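Minutes, kitchen sim group, 30th January
Taken by me (Shirin Bagheri), so blame me for the spelling
In the room: Lợi Dương, me, the two from Holden. Phan on the call, Mestema sent apologies.

1. Last minutes

Fine as they were, apart from the license renewal, which I'd put under the wrong item. Fixed now.

2. The left arm fault

This took up most of the meeting! Lợi walked us through it. In the overnight batch of 596 runs on the kitchen counter task, the left arm froze partway through 8 of them. The right arm kept going each time as if everything was fine, and that's the bit that had us all sitting up. The stop is supposed to hold both arms when either one drops out, and it held one.

Phan asked if it could be the new build of Lultora, because we only moved to it this month. Lợi thinks so but won't swear to it yet. He reran 2 of the bad ones on the old build with the same seeds and they went through clean, and he'd like to do the rest before anybody starts pointing fingers (fair enough, though I was already pointing mine).

We then had the task up on the big screen for a good while and talked about what each arm is meant to do when the other one quits. 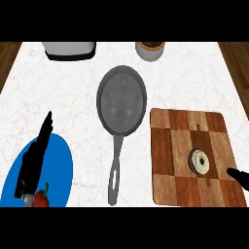 Holden's view is that the right arm should stop dead where it is, whatever it's doing. Lợi would prefer it to back off a little and then stop, so it doesn't end up resting its weight on something. I said I could see both, and then we went around that loop for longer than I'm going to write down. Where we landed: stop dead for now, in every case, and Lợi can write up the back-off idea properly and bring it next time with numbers.

Phan wanted it noted that this is a safety matter even though it's all in simulation, and I agree, so I'm noting it. The same stop code goes onto the real arms. Nothing from the new build gets copied to the lab machines until this is closed. Holden to take it off the shared drive today so it can't happen by accident.

3. Logging

The fault log was no help at all, sorry to say. It had the left arm down as "idle", same as when it's just waiting its turn! Lợi spent around 560 minutes of his week scrolling through it. Agreed that a dropped arm gets its own message, and that it goes to the top of the report in plain words. I'll do the wording, Lợi will do the code.

4. Anything else

The weekly report is still going to Mestema's old address. I'll change it.
Phan would like shorter meetings. So would I.

To do
Lợi: rerun the other bad runs on the old build, write up the back-off idea
Holden: pull the new build off the shared drive
Shirin: fault message wording, Mestema's address
Phan: check which lab machines share the stop code

Next one when the reruns are in, I'll send something round.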